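Part 4: Your First Dishes Run

Okay, arms bolted down, Zokstead software updated, everybody still has their fingers. Now for the chore everyone asks me about! Can it wash up by itself yet? Not at my place, no. It can move dishes from one spot to another pretty well, and that's what we'll set up here.

1. Put out two or three things you wouldn't cry over. Plastic is great. Leave Grandma's glasses in the cupboard (I mean it).

2. Keep the first load on one side of the sink. You can spread out later.

3. Run both arms to the home position and check that the cables have slack all the way to the wrist.

4. Set grip force to 2 for plastic and thin rims. The Flarnier manual starts you higher, and I think that's a mistake.

5. Press Start, then stand where you can reach the stop button.
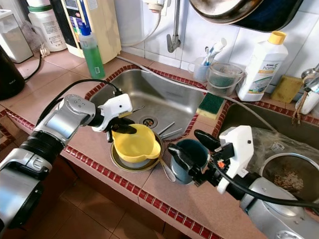 Left arm on the jug, right arm at the mug.

6. Let it finish one item before you add another. Mine gets 30 seconds per item before it gives up and beeps, and you can change that under Timing. Aslak Berge runs his longer and swears by it, but he has more patience than I do.

7. If a piece slips, hit stop, move it back by hand and start again from step 3.

Note: Flatware is still hopeless for me. Thin stuff lying flat on the bottom of a sink is really hard to pinch, so I pick it up myself and I'm not ashamed of it. Scrubbing is on my list too, maybe by April.

Caution: Keep the gripper housings out of running water. They are not sealed! Splash covers are in Part 6.

Caution: No knives, ever, until you've done the safety checks in Part 5.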